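Week 4 notes: kitchens and how people move in them

Okay, so last time we finished with bedrooms, and I promised we'd get to the room everybody has opinions about. Bring your floor plan sketches next time, even the ugly ones (mine are terrible, and Liesl Imhof has seen them).

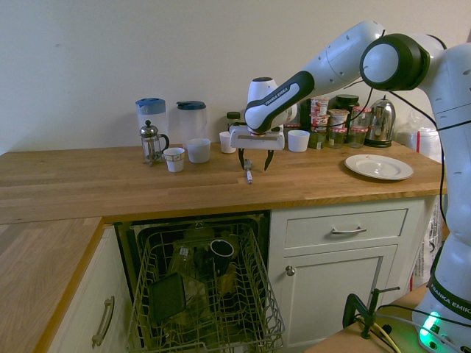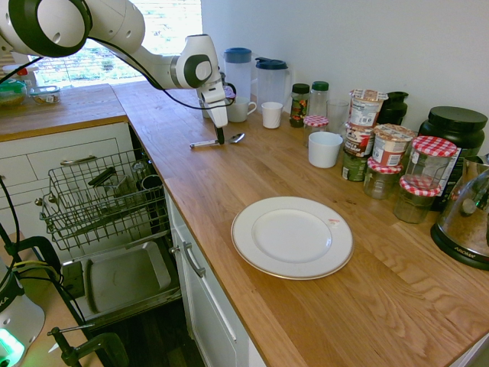
*Wooden counters against plain, pale walls.*

## Where does the stuff land?

I want you to think about a kitchen as a bunch of short trips. Fridge to sink, sink to board, board to stove, and then back again because you forgot the onion! Old planning guides draw a triangle between the sink, stove and fridge and stop there. I like the triangle fine, but it was drawn for one cook, and most homes have a second person wandering through looking for a snack.

So we'll use Emil Hauser's method from the reading instead. He draws **landing spots**, meaning any place you put a thing down while your hands do something else. Beside the fridge, next to the stove, both sides of the sink if you can get it. Mark yours on the plan in pencil, then trace one meal through them and see where the lines cross.

## The Skirkton flats

You read the case study, I hope. The flats have a counter run of 200 cm, with the sink smack in the middle, and the tenants hated it. Loads of counter on paper, but chopped into two bits too small for rolling dough or setting down a roasting pan. The Berchtold house has a shorter run with the sink pushed to one end, and people there were much happier cooking.

A few things to hang on to for the quiz:

- Depth matters too. Both plans use 60 cm, and the back part mostly turns into storage whether you planned it or not.
- Corners are great for parking things and lousy for standing at.
- Light should fall in front of the cook. A ceiling lamp behind you puts your own shadow on the onions.

## For next time

Keep a kitchen diary for one evening meal. Write down every trip, even the silly ones, and draw them over your plan. Then move one thing (just one!) and draw the same meal again. Groups of 4, one set of drawings each, and please put all your names on it.

Read chapter 6 as well. The Drakeo section is dry, so skim that if you're short on time, but do look at the pantry plans.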